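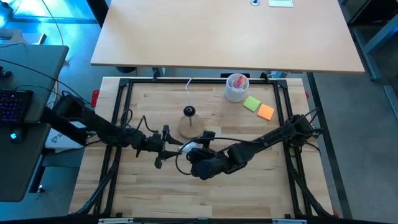 31st May, the bread, the beans and Golnar's visit

Up before the birds this morning, or at least before the noisy ones, and I had the dough turned out on the counter while the kettle was still thinking about it. I've gone back to the old Cindthorpe flour after all my grumbling over the price. The other stuff made a loaf you could have propped a door open with, and I'm too fond of my breakfast for that. I put in 300 grams of the white and a good handful of the rye that's been sitting in the jar since February, and it rose beautifully!

Golnar Jafarzadeh came over at 8 with a tray of bean seedlings, far more than I have room for, wrapped in newspaper like fish. We drank our tea on the back step and she told me all about her mother's eighty-first birthday (there were 81 candles, and they had to open every window in the house). I laughed so hard I spilled my cup down my good gray cardigan, which is now soaking in the sink.

Then we planted. I had meant to do one row and ended up doing the whole strip along the fence, with the old canes from last summer and a ball of green twine I'd been saving for something nicer. My knees are letting me know about it tonight. Golnar plants much deeper than I do, so we did one end her way and the other end mine, and we'll see who gets to be smug in July.

After lunch I walked down to Penry for stamps and came home with stamps, a melon and a secondhand book on pruning pears, with somebody's neat pencil notes all through it. Whoever it was had strong feelings about page 30. I read it in the chair by the window until I dozed off, and woke up with the book on my chest and the loaf timer long since finished. Luckily I'd already taken the bread out, bless me.

Supper was the heel of the new loaf with butter and tomatoes, and a small slice of the melon, which wants another day. I still owe Cousin May a letter and I haven't called about the gutter. It's clouding over now, and I can hear the first few drops on the shed roof, so the beans won't need me tonight.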